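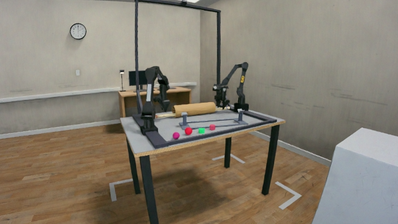 Figure 4(a). Two-arm cell in simulation, with the rolling pin behind the rail and two balls and two cubes in front of it.

Home Contents Previous section Next section References Print

4.3 Unlogged contact stops

The Cirkex controller was run for 4000 episodes in the simulated cell before any code was moved to the Jernum test bench. Most failed episodes were ordinary misses and are covered in the previous section. In this section we look at a smaller group, 37 episodes in which the safety layer stopped one arm and the other arm kept going. We treat these as faults even where the task was later scored as complete, because the same behavior on real hardware could bend a gripper or throw a part off the table.

The task is a shared lift. Both arms take hold of the rolling pin, raise it, and bring it forward over the rail. The pin starts behind the rail and the small objects stay in front of it. These objects are not part of the lift. They are there to be avoided, and their shapes change between episodes. Figure 4(a) has a mix of balls and cubes, while Figure 4(b) has balls only.

A stop is raised when the contact force on any link goes over a set limit. The safety layer then holds the arm in place and sends a message to the planner. The planner is meant to hold the other arm as well and wait for a reset. In the faulty episodes the message was sent but the planner did not act on it. It was still reading the last joint state it had received, saw nothing wrong, and carried on with the lift.
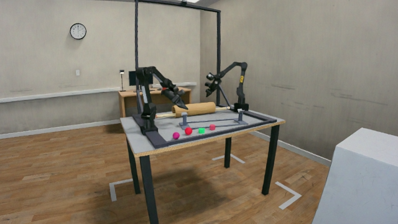

Figure 4(b). The same cell with four balls in front of the rail. Both grippers are clear of the tabletop.

We first suspected the rail. It is thin and close to the path of the pin, and the Nivier collision model had given us trouble with thin bars before. Replaying the episodes with the rail taken out of the collision model did remove some of the stops, but where a stop still occurred the second arm still failed to hold. The rail was a cause of contact. It did not explain the missed message.

The real cause was in the message queue. Stop messages and joint states shared one queue with a fixed length of 8 entries. When both arms reported at full rate the queue filled, and new entries were dropped until the planner caught up. A stop message had no higher rank than a joint state - it was dropped like anything else. The log was written on the planner side, so a dropped message left no line in it. We found the fault only by comparing the force record with the log by hand, and that took most of April.

The pin made the result worse. With one arm held and the other moving, the pin turned about the held end and swung toward the front of the table. In a few replays it struck the objects there. In others it slipped out of the moving gripper, and the planner then closed that gripper on nothing and reported a grasp.

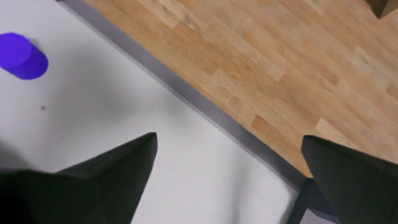 Page last changed: 12/5/20

The gripper view was checked next. It gives the planner a close look at the tabletop between the two fingers, and a colored object such as the purple cylinder is easy to pick out against the white surface, even near the border of the view. We had hoped to use it as a second check on a grasp report. It works when the fingers are wide open. With the fingers closed there is little tabletop left to see between them, and the check passes or fails more or less by chance. We left it switched off for the lift.

Two changes were made. Stop messages now have their own queue, and the planner must answer each one before it may send another motion command. If no answer comes, the safety layer holds both arms by itself. The log is also written on the safety side. We then replayed the faulty episodes from their saved start states, and both arms were held in every one.

One problem remains open. Under the Wongsuwan timing model, which adds delay between the arms, the second arm still moves a short way before it is held. The distance depends on the speed of the lift. Until this is settled we keep the bench arms at the slow setting and do not run the shared lift with a person inside the floor markings.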